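ok so a few of you asked about the Pendureck doorbell video and I'm on a train for an hour so. thread

1/ For anyone who missed it – woman in a town called Fomby comes home from the store, rings her own doorbell because her hands are full, and the doorbell camera thinks she's her own mother-in-law. Greets her by the wrong name. Loudly. She argues with it. That's the whole video, 60 seconds, perfect

2/ It went up on a Wednesday night on a neighborhood page with maybe 256 members. By breakfast my aunt had sent it to me. My aunt does not send me things

3/ The bit everybody quotes is "I AM the other one." But please go back and watch the dog. The dog comes to the window at the first chime, looks at her, and leaves. Eight seconds later comes back with a shoe

4/ Then the mother-in-law posted her own version. Same porch, same grocery bags, and it calls HER by the daughter-in-law's name. She is thrilled. She does a little turn

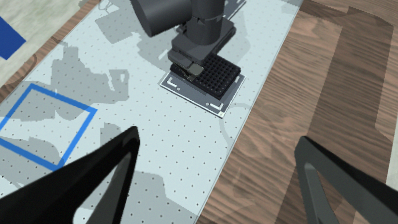 Worktable, from overhead.

5/ People in the replies saying it's staged. I don't know, I've watched it more times than I'm going to admit and when the bag splits you can hear her say a word you wouldn't plan on saying in front of your mother in law's camera

6/ Also the oranges. Nobody stages oranges rolling that far. One goes all the way down the driveway and a neighbor you never see yells "got it"

7/ Someone found the neighbor btw. He has posted one time since, a picture of the orange on his kitchen counter. No caption. More likes than anything I've ever written

8/ Quick correction to what I said yesterday, I had the town wrong. It's Fomby, not Filali. Filali is where the OTHER doorbell video is from, the one with the grandpa reading the pizza order into it. Sorry to Filali, sorry to Fomby

9/ If you haven't seen the Filali one it's from last July and it's slower but it really pays off. He gives the whole order, sizes and everything, then says "and how long will that be" and just waits. So polite. Then his granddaughter answers through the speaker "forty minutes grandpa" without missing a beat
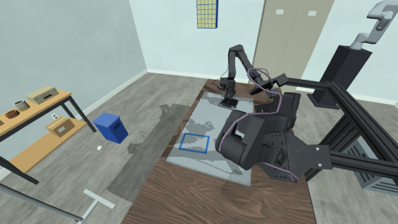

and he says thank you and goes and sits on the step. I think about it constantly. The granddaughter said later she did order him the pizza, and that she got the toppings wrong, and he told the doorbell about that too

10/ Back to Fomby. A local radio morning show had both women on and it was a bit of a mess? They talked over each other the whole time and the host kept mixing them up, which, fair. On radio they sound exactly the same. They're not even related by blood!!

11/ Best moment was when the host asked who has the better casserole and there was this silence. Dead air. Then both together, "mine"

12/ Somebody at Bomau (they do the clip roundups, the ones with the yellow subtitles) put out a cut with music over it and I'm begging you not to watch that one. They took out the dog. Why would you take out the dog

13/ They also put the "I AM the other one" line at the very start so there's no build up at all. You need the first chime, you need her sighing, you need "welcome home" and the wrong name. Then the line. It's like 13 seconds of waiting, you can manage

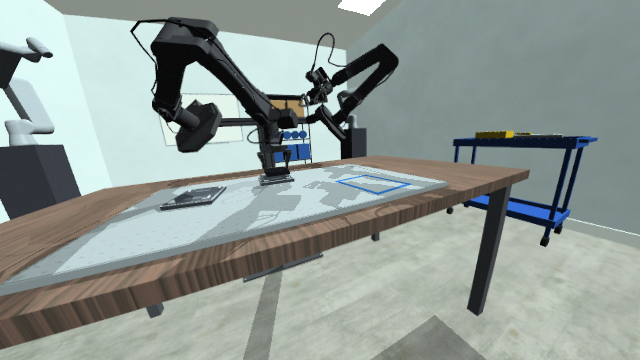
THINGS PEOPLE KEEP ASKING ME

14/ Is there a longer version – yes, the husband posted it. He was inside the whole time. You can hear him laughing and not opening the door. He has apolgized in the comments, several times, under different people's comments

15/ Do they look alike – ok so yeah. Same haircut, same glasses, same green coat. The coats were a two for one deal, the husband says, and he bought them, so really this is all on him

16/ Did the doorbell get fixed – last update was that she renamed both profiles "Boss" so now it just says welcome home Boss to whoever shows up. It said it to the mailman. He's apparently very happy with it

17/ Where's the original – it's pinned on the Pendureck page, not the copy with the sad piano. If there's a piano you're in teh wrong place

18/ My stop's coming up. If anybody has the casserole recipe, either one, send it to me. I won't say whose I made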